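News > Company > Press Releases
Filed under: Shop Floor & Service

Clamard Puts Its Gripper Care Routine Out in the Open

VUKERDALE, Monday, March 25, 2024 – Hi, I'm Brenda Haworth, and I look after the hand-held gripper station at Clamard. They asked me to write this release myself, so you're getting it in my words (sorry, Evie!). As of today our full setup and care sheet for the station is free for anyone to download, and I couldn't be happier about it.

People who visit us usually want to talk about the arms. Fine, the arms are great, but my day is mostly spent on the pair of grippers that a person holds, one in each hand, and on the table they get used at. If a marker plate has shifted or a fingertip cap has worked its way off, everything recorded after that is junk, and I've thrown out a whole afternoon of work that way. Never again!

So we check. Before each session the operator goes over both grippers by hand, wiggles the marker plates, presses every fingertip cap down and opens and closes the fingers all the way. The whole routine takes 12 minutes once you've got the hang of it (my first try took 45, and I had to go find a screwdriver). Then come the warm-up grabs, and I like soft stuff for those. Cloth is a wonderful test, because a finger that's a hair out of line will pinch one fold and let the next one slide. 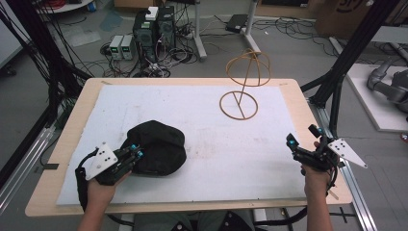
After the warm-up we look at the cables. A cable that pulls even a little will tug your wrist around, and you stop noticing it after a while, so Kulap Panyasiri wrote a step where you lift both hands as high as they'll go and turn them outward before you start. If anything drags, you stop and reroute it. We also wipe down the marker plates with a dry cloth, no sprays, and the tips get looked at for splits and swapped as a pair. Mixing an old tip with a new one gave us a crooked grip that took Ans Vermeulen days to track down.

The download has 4 parts: daily checks, marker plates, fingertips and cables. There's a blank log page at the back too, and please use it. Ours has picked up 1,000 entries and I still flip through it when something feels off.

"I was the one nagging Brenda to write it down," said Evie Bickerstaff, who runs operations at Clamard. "New operators were learning it by standing next to her, and she does take vacations."

Our friends at Sukprasert have been trying the sheet on their own station and sent back a page of notes, mostly about the order of the cable steps. They were right, and we changed it. Kuseck is printing a wipe-clean version for people who'd like one on the wall, and the next revision is planned for September, with a longer section on replacing a marker plate and checking it afterward. That part is still a mess of my handwriting.

If you try the routine and find something dumb in it, tell me! Macarena Campos is collecting comments at the Clamard front office and passes all of them along to me, including the rude ones. You can ask her for the large-print copy as well.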